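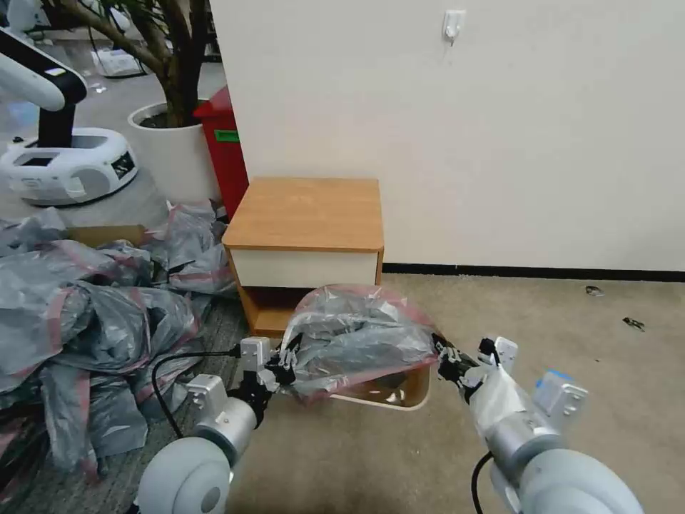
The small jobs first: what changes when the bins are done for you
Speaker notes, Friday afternoon session, Ulasthorpe

Opening

Say hello, wait for the people with coffee to sit down.

I want to start with the bin under your desk, because I love this subject and I think it gets skipped. We talk about automation as if it's all factories and warehouses! At Botedero the first job we looked at was changing bin liners. The building has 202 desks and 100 of the little bins that go with them, and every one needs a fresh bag.

Ask for hands: who has changed a liner this week? (Usually very few. Let that sit for a second.)

Why a liner is hard

A bag has no fixed shape. You have to find the opening, spread it, get it over the rim and tuck it down, and your fingers do all that while you think about lunch. For a two-armed robot each of those is a separate bit of work. One side can be nicely over the edge while the other is still bunched in the corner, and I find that completely gripping to watch.

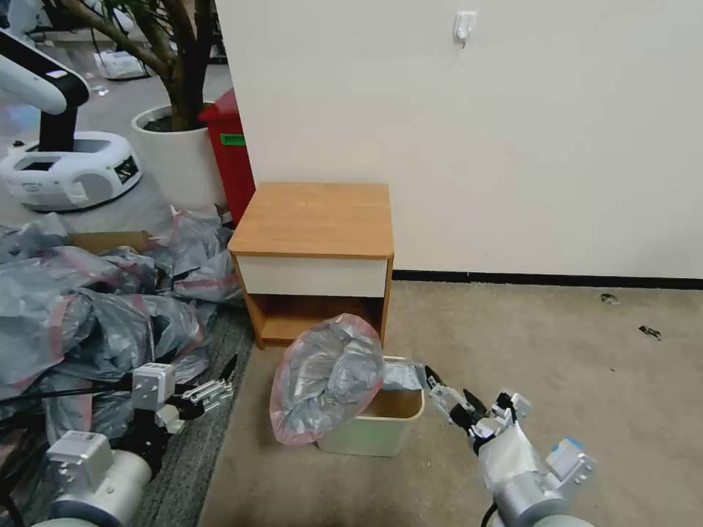

What the cleaning team told us

Slow down here, this is the part people write down.

They asked for the bending to go first. Low bins, corners, the ones next to cabinets. They wanted to keep the kitchens and meeting rooms, where they talk to people and can see what needs doing. So we drew up the Zindach plan with them in the room, and the shift now starts with a walk round together and a list that they write.

One new task has appeared: checking. Somebody looks at each bin afterwards and puts right what needs it. That takes skill, so it went into the job description and into the pay grade. Please don't leave that bit out if you try this at home!

Pause for questions if there's time, otherwise carry on to training.

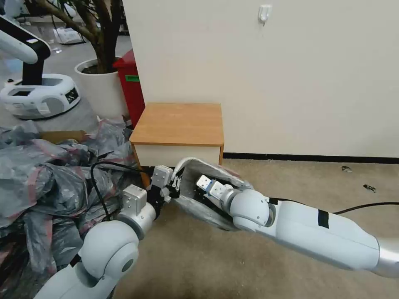 Did anyone lose hours over this?

Contracted hours stayed the same for the whole team, and the time went into the kitchens and a longer handover.

Training

Two short sessions, on shift, paid. Everyone learns the stop button before anything else. Mention the sign-up sheet by the door, then hand over to the next speaker.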